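Dirnik Wave Desk, White

Dirnik office and study furniture is supplied by Skellum to schools, libraries and shared workplaces. The Wave Desk is the long model in the range, intended for rooms in which one surface must serve for both work and short breaks. The top is plain white on both faces, and the front edge follows a shallow curve so that a chair may be drawn in closely.

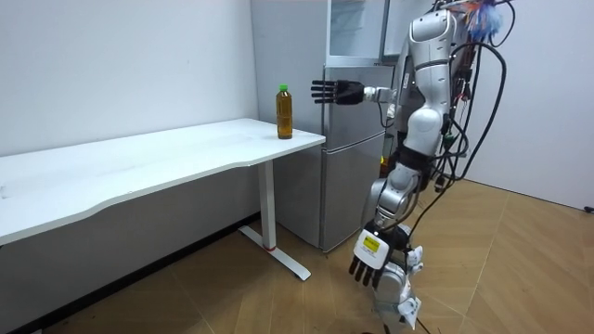 Each desk is delivered flat in 2 cartons. Assembly requires two persons and the hex key supplied. The leg is fixed to the top before the desk is turned upright, and the foot must rest flat on the floor before the bolts are fully tightened. Customers with uneven floors should request the leveling kit – order code 538 – when placing the order.

Placement

The desk may stand against a wall or beside a tall appliance, such as a refrigerator in a staff room. The door of the appliance should be able to open fully without touching the desk top. Drinks may be kept on the desk, but containers should be closed when not in use.
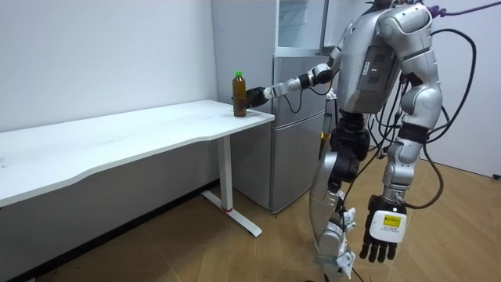

Wave Desk in white, with bottled drink.

Care of the surface

White tops show scuffs and smudges sooner than darker finishes. Most marks can be removed with a soft cloth and mild soap. Scouring pads and solvent cleaners must not be used, as they dull the matte finish and are excluded from the warranty. Spilled tea or coffee should be wiped up at once.
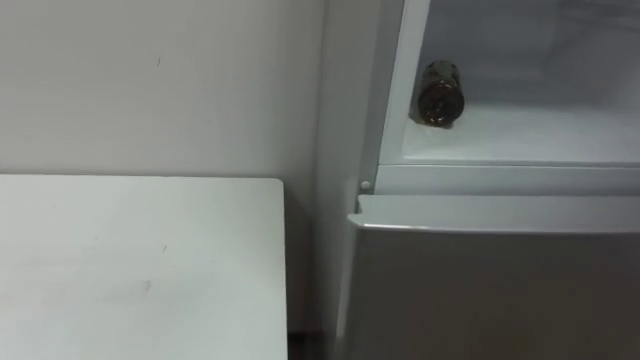 Storage

A two-drawer cabinet with round knobs and an open shelf compartment is fitted beneath one end of the desk. Drawers are suited to paper, stationery and small personal items. The weight placed in the cabinet should not exceed 11 pounds per drawer. 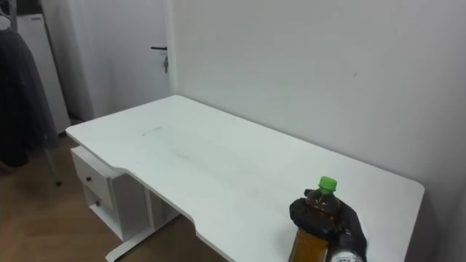
Replacement knobs and drawer runners are held in stock by Skellum and may be ordered singly. The Stelero cable tray can be added under the top at any time.

Orders and inquiries

Orders of 100 desks or more are quoted separately. Deliveries to schools are suspended in August. Written inquiries should be addressed to Şengül Taşdemir, Contract Sales, Skellum.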